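Drawer and Shelf Tips, Part 2: The Pantry

I cleaned out my pantry in May and I'm still a bit giddy about it, so forgive the length! A few of you asked for the shelf tips after the drawer page went up. They're in no special order, just what has stuck in my kitchen.

Start with the shelf you hate most. Mine was the bottom one, where onions went to sprout and rice bags went to leak. Take everything off it, wipe it with warm water and a drop of dish soap, then let it dry with the door open. An hour is plenty in summer. In winter I leave mine overnight.

Measure before you shop. I know, I know, but write down the depth as well as the width, and measure at the front where the door frame sticks in. I once came home with three bins that fit the shelf beautifully and wouldn't go through the door - I had to laugh, and then I had to drive back.

Put like with like, but be loose about it. "Baking" is a great group. "Things with oats in them" is also a great group if you have kids who snack. My friend Dineo Masilela sorts hers by meal, with all the taco night stuff in one place and all the pancake stuff in another, and I love it so much I've copied it for breakfast.
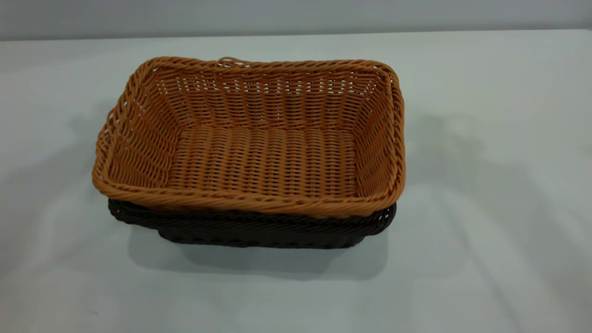

Baskets are wonderful for anything that comes in a floppy bag. Dried beans, noodles, brown sugar, the half packet of coconut you swear you'll use (use it in granola, it's so good). Stand the bags up like files and clip the tops with clothespins. Fifty clothespins cost next to nothing and you'll find a job for every one of them.

Woven baskets do collect crumbs and flour in the gaps. A dry paintbrush gets it out, the cheap two-inch kind from the hardware store. Brush along the weave, turn the basket over, and give it a few good taps over the sink. If there's a sticky spot on a synthetic one, a damp cloth is fine. Go easy on the water with natural fibers and dry them in moving air, never on a radiator.

Line a basket with a dish towel if you keep potatoes in it. The dirt stays on the towel and the towel goes in the wash. Keep onions in a different one, as far off as your shelf allows.

Label the front edge of the shelf and leave the basket plain! Then you can swap baskets whenever you like. I use masking tape and a pencil - it peels off clean and I change my mind a lot.

Heavy jars go between knee and waist height. Light things go up top: paper towels, cereal, those big bags of popcorn. Oils like the coolest, darkest corner you've got.

One more for the flour people. Write the date on a scrap of the bag and drop it in the jar lid when you refill. I found a strip from two years back in my rye flour, and that rye flour is now compost.

Next time I'm doing the cupboard under the sink. Send me your sponge storage ideas, I need them!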